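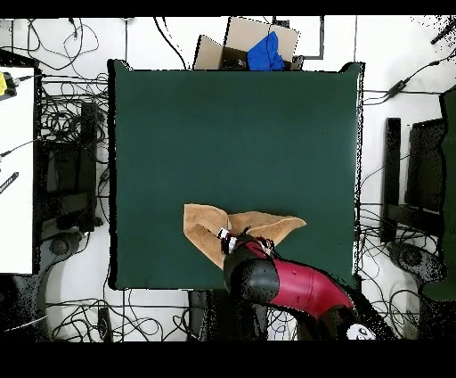
深绿垫子上的浅褐色布,后面纸箱里还露着一团蓝的。

上次更新还在夏天,那会儿我刚交了业余裁判班的报名表,评论区有两位朋友打赌我撑不到考试。现在可以汇报了:考过了,哨子也吹上了,而且上个月末我站到了Clurer杯第二轮的草皮上,当的是主裁!写到这里手还有点抖,哪怕已经过去好些天了。

先从裁判班说起吧,之前答应过要写的。

班一共四周,晚上上理论,周末早上下场地。我踢了那么多年野球,自认为规则懂得七七八八,结果第一堂课就被打得灰头土脸。讲师叫Celeste Antunes,以前吹过很久的女足联赛,说话很轻,但整个教室没人敢走神。她开场放了一段角球的录像,让我们写下自己的判罚,然后把纸条收上去念。我写的是“越位,间接任意球”。

直接从角球接到球,哪来的越位。

全班大概有一半人和我写得一样,可是写得最理直气壮的肯定是我,我还在后面加了个感叹号。Antunes念到我那张的时候停了一下,说这位同学情绪很饱满。后来一直到结业,她都管我叫“感叹号”。

说真的,规则书我以前从来没有完整读过。大家踢球都是听来的规则,从电视解说那里听一点,从队友吵架那里听一点,然后在脑子里拼成一本自己的。比如我一直以为球门球必须出了禁区别人才能碰,其实早就改了,踢出且明显移动就算比赛恢复。我还一直以为掷界外球掷歪了要判间接任意球,这个更离谱,换对方掷就行了。最让我着迷的是坠球那一节,以前觉得坠球就是裁判不知道怎么办的时候随手一扔,读完才知道球停在哪里、最后谁碰的、在不在禁区里,每一种情况都有讲究。我在地铁上看得津津有味,坐过了两站。

比较难的是跑位。理论上主裁走一条大对角线,两个助理各管半边,图画在纸上漂亮得很。真到了场上,你会发现自己踢球时养成的习惯全是毛病。我原来踢后腰,看到球往空当里滚,腿就自己动了,第一次实习赛我跑进了人家的传球线路,球打在我小腿上弹给了对方前锋。按现在的规则,球碰裁判之后如果换了控球方,要停下来坠球。我吹了哨,做了手势,坠球的位置也没错,心里却羞得想钻进草皮里。场边有个家长鼓掌喊:好防守!

Antunes在场边把这一下记在本子上,赛后给我看,只写了“站得太像球员”。我琢磨了好久。她教的办法是先看人再看球,球在空中的时候别抬头追着看,去看落点附近那两个人的胳膊和胯。这招真的好用!球飞在天上又不会犯规,犯规的都在下面呢。学会这一点之后我连看电视转播都不一样了,家里人嫌我老在喊“看他手”,我自己倒觉得看球比以前有意思一倍。

再说哨子。我以前觉得哨子就是哨子,吹响就行。班上有位同学是中学音乐老师,她第一次吹就把我们都镇住了,一短一长,语气清清楚楚。普通犯规短促一声,要停下来讲话的犯规长一点、重一点,点球那一声得让停车场的人都听见。我在家练了几个晚上,后来改到河堤上练,不然邻居要来敲门了。河堤上遛狗的人不少,我每吹一次就有三四条狗一起看我,那种权威感后来在球场上再也没体会过。

考试分笔试和体能。笔试我错了一题,错在替换球员的手续上,到现在还不服气,可翻了书确实是我错。体能是来回跑,我原本最没底,结果比预想的顺,最后一组还有力气和旁边的人说话。拿到徽章那天我买了一包新的黄牌红牌,在镜子前面练掏牌。黄牌放胸前口袋,红牌放后裤兜,这样情绪上来的时候手不会摸错。这个建议是Antunes给的,她说她年轻时掏错过一次,全场安静,她自己也安静了。

然后就是十月,正式开吹。

头几场都是分区的低级别比赛,早上八点开球,草上全是露水,两边队员一半还没睡醒。我特别喜欢这种比赛。有一支队的门将带着保温杯上场,放在门柱旁边,没球的时候喝两口。我过去请他放到网后面,他很认真地问我放网后面凉了怎么办。我说规则书里没写。他想了想,说行吧。

Clurer杯的通知是晚上收到的,手机一震,写着第二轮,Fisitz对Starkia,地点Heffernan球场,主裁后面跟着我的名字。我看了三遍,又去对了一下是不是有同名同姓的。熟悉本地业余足球的朋友应该知道这场比赛什么分量,这两家的场地隔着一条铁路,球员换来换去,谁家的表哥在对面踢后卫都不稀奇。平时联赛碰上都热闹,杯赛一场定胜负,那更不用说了。Heffernan球场我小时候去捡过球,铁皮看台,球门后面就是菜地,踢飞了要翻过去找,种菜的老人会把球排成一排放在田埂上。

那天我提前很久就到了,沿着场地走了一圈,检查球网、角旗、禁区线。东边那个角旗杆有点歪,我和助理一起把它扶正,又踩了踩土。两位助理都比我有经验,一位吹了很多年,他看我紧张,只说了一句,前五分钟多吹两声,后面就好管了。这句话值一整本教材。

来看球的人有三百多,Starkia那边带了鼓,Fisitz这边有一群小孩举着自己画的纸牌子。我领着两队走出来的时候,鼓声一下子盖过来,我连自己的脚步都听不到。掷硬币,Fisitz队长选了边,迎着太阳踢上半场。我在心里对自己说,看人,看胳膊,看胯。

上半场踢得很硬,但是干净。Fisitz的打法一看就是练过的,两个边后卫压得很高,中间三个人来回倒脚,球在地上跑得飞快,从我身边过去的时候我差点忍不住叫好(忍住了!)。Starkia更直接,门将一抱住球就往前找他们的11号。这位11号真是我见过最快的业余球员,启动那一下,草屑都飞起来,我在后面追得肺要炸。第二十几分钟他下底传中,中锋头球砸进死角,客队零比一领先,鼓敲得震天响。

中场休息我坐在更衣室里喝水,助理们在讨论晚饭,我在脑子里倒带,有一次推人可能放掉了。老助理说放掉就放掉了,下半场别想着还。这也是班上讲过的,补偿判罚是最糟糕的判罚,一个错变成两个错。道理谁都懂,可是你真的坐在那里,听着外面主队球迷在喊,那个想“还一下”的念头是会冒出来的。冒出来就按下去。我又喝了一口水。

下半场Fisitz攻得很凶,门柱中了一次,门线上被解围了一次。门线那次要感谢我的助理,他跑得正好和倒数第二名后卫平齐,又一路跟到底线,看得清清楚楚,球没有整体越过。主队的人围过来,我指了指助理,助理摇了摇头,大家骂骂咧咧地散了。没有人追着我们不放,这点我要夸一夸Fisitz的队长,是他先把队友拉走的。

第81分钟,我整个赛季到目前为止最重要的一声哨来了。

Fisitz的边锋内切,进了禁区,Starkia的后卫伸脚,人倒了。全场三百多张嘴同时张开。我离得不远,角度也好,看到后卫的脚先碰到了人的脚踝,球在那之后才动。奇妙的是那一刻特别安静,鼓也没了,喊声也没了,我只记得自己先吸了一口气,然后吹,手指向点球点。吹完声音才全部回来,像有人把音量旋钮一下拧到头。

Starkia的后卫自己没说什么,他躺在地上看了我一眼,就爬起来了。说话的是替补席。我走过去跟他们教练讲了一句,碰到了脚踝,在球之前。他哼了一声,坐下了。接下来就是点球,我把该站的地方都看了一遍,门将脚要在线上,其他人在禁区外、弧顶外。哨响,助跑,左下角,一比一。小孩们的纸牌子飞上了天,有一张落在场里,我捡起来还给了他们,上面画的是一只狐狸还是一只狗,我没看出来。

按杯赛规程没有加时,直接点球大战。点球大战对主裁来说是另一门功课,要记谁踢了谁没踢,记在卡片上,手不能抖。Fisitz第三个踢飞了,一直飞进了菜地(菜地还在!我太高兴了)。Starkia的11号最后一个走上来,慢悠悠的,和他跑起来完全两个人,推了一个正中间,赢了。

赛后Starkia的队员冲过去抱成一团,Fisitz的人坐在草上,过了一会儿两边的人又混到一块儿去了,有几个明显是亲戚,已经在约吃饭。那个被我判点球的后卫来握手,说赢了就不跟你计较了,我说谢谢,他说不过确实碰到了。我差点当场抱住他。

Antunes那天也在,坐在铁皮看台最上面一排,我完全不知道。她给我发来一页评语,写得密密麻麻。点球判罚位置好,手势清楚,哨声够长。扣分的地方也不少:上半场那次推人果然漏了;有两次和队员谈话时背对着比赛;任意球人墙我退得太慢;还有一条,说我在Fisitz连续倒脚的时候“面带笑容”,建议控制。这条我认,可我不保证改得了,那几脚传得实在太好看了!

有读者在后台问,没踢过正式比赛能不能学裁判,跑不快能不能学。能,都能。我们班年纪最大的同学已经退休了,他主要吹少年组,场地小,孩子们叫他爷爷裁判,他吹得比我稳多了。装备也花不了几个钱,一双合脚的鞋、一只响的哨子、一块能暂停的手表,再多带一支笔,下雨天笔是真的会写不出来。想报名的话,先去问问自己所在地区的足协春季班什么时候开,别等,名额满得挺快。另外开班之前把规则书第十一章和第十二章读两遍,越位和犯规,读完你会跟我一样发现自己以前在球场上吵赢的架有好几次都是错的。我已经给两位老队友发消息道歉了,其中一位回我说,他早忘了是哪一次。

下一篇想写写助理裁判,旗子怎么拿,为什么要面朝场地侧着跑,还有我第一次举旗时举错了手。老助理答应让我跟他学一场,时间还没定。对了,谁知道哪里能买到结实一点的角旗杆,Heffernan东边那根下半场又歪了。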